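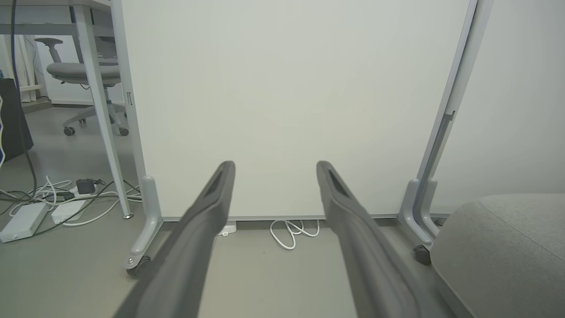
PRESS RELEASE

Vallach Publishes Findings on Robots and Routine Room Work

STOSTDALE, 10/5/21. Vallach today released the results of its study of how well two-fingered robot arms handle the small tasks that keep offices and shared rooms in order. The study finds that current machines can do part of this work under supervision, and that they are not yet ready to be left alone with it.

The trials, held in Stostdale in August, covered 91 attempts at 9 chores. These included picking up loose cables, returning chairs to desks, moving wheeled whiteboards and clearing small items from the floor. Each attempt was scored by 2 reviewers working separately. Only 2 of the chores met the standard Vallach had set in advance for unsupervised use: returning a chair to a desk and rolling a whiteboard to a marked position.

Cables proved the hardest subject. A white cord lying in a loose coil on a gray floor offers a gripper few clear places to take hold, and a cord that runs under a desk among power strips and adapters may be attached to equipment in use. The machines often closed on the right cord but could not judge how far it was safe to pull. Under the test rules, any attempt that put strain on a connected plug was recorded as a failure.

"Our customers ask whether a robot can tidy a room at the end of the day," said Juraj Slanina, director of research at Vallach. "At present we can offer them help with certain parts of that job. A person must still decide what is to be moved and what must stay plugged in. We would prefer to state that plainly before anyone signs a purchase order."

The report recommends that buyers keep floor wiring in covered channels before any trial, lock the casters on movable furniture when it is not being handled, and keep a trained employee in the room at all times. It also asks suppliers to publish failure results alongside successful demonstrations.

A second round of trials, named Plandonura, will examine shop-floor chores, including sorting returned parts and restocking benches. Samarakoon will supply the test space and review the scoring method. Vallach has not set a date for offering either service commercially.

The full report is available on request from the Vallach press office in Stostdale.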